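4.2 Recital programs and the late songs

Programs first. The Ellbridge hall kept its printed programs in boxes, not in order, and April is missing for two of the seasons. We read what was there. Songs were entered by title, composer, key if given, and place in the running order. Encores only when somebody had penciled them in.

Main finding: the same singers who sang Mozart on stage mostly left him out of recitals. Of 13 recitals by mezzos, 11 opened with Schubert or Brahms and went on to songs written near 1900. Mozart turns up in the other 2, both times a single song, both times early in the evening. Sopranos less clear. Too few programs to say much.

Keys are a mess. Charbonneau (the Macedo edition) prints the late songs in up to 4 keys, and a program hardly ever says which one was sung. Where the pianist's copy survives we took the key from that. Otherwise left blank. Vernon Charbonneau's own notes argue that the lower keys came in with mezzos and not with baritones, which fits our reading, though he gives no dates and we could not check it agianst the sales lists.

Reviews were coded seperately. Words for tone ("dark", "warm", "veiled") apart from words for diction. Critics wrote about diction far more in recital than in opera, as you might expect with a piano and a small hall. The Jusitz reviews are short and nearly all favorable, so we give them less weight. See Testik for a similar problem with radio notices.

One caution. A printed program is a plan. Singers drop a song, swap two, run out of voice. We treat the lists as intent and leave it there. Listening sessions are handled in the next section.

Figure 3. Room with hutch desk and curved white wall.
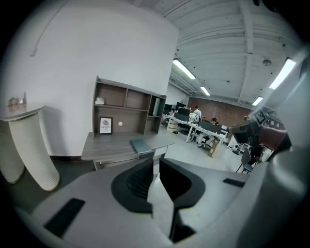 4.3 Listening sessions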